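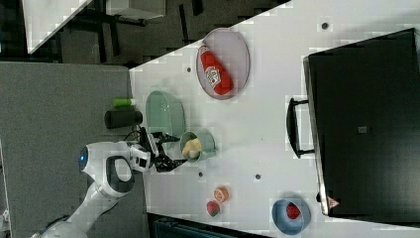 The play food table, Saturday morning

How do you all keep play food sorted when there are lots of little dishes?

Posted by Vaida Navickas
I've got a white table full of toy food and I'm losing the battle. There's a green cup, a light green oval dish, a pinkish tray with the ketchup on it, a blue bowl with a strawberry in it, and fruit pieces lying wherever. My niece and her friend come over every week (they're 3 and 5) and I'd love a setup they can put back themselves. Do I give every dish one kind of food? Or dump it all in a bin and stop caring? I don't want to spend more than 40 dollars.

Miyuki Yoshida
One dish, one food worked at our house! Fruit goes in the blue bowl, bottles go on the tray, and whatever's left over gets the oval dish. I'd lay that ketchup down like you have it, ours got knocked over constantly when it stood up. Put the orange slice in with the strawberry and you're halfway there. And go easy on labels at 3, mine just peeled them off (and stuck them on the dog).

Demetrius Esposito
bin. one bin. done

Sointu Nieminen
I'm somewhere between these two. We keep 2 dishes out and the rest live in a shoebox on the shelf, then I swap them when the kids get bored. Way less to pick up, and it didn't cost me a thing. Do wash the cups now and then though, ours get so sticky!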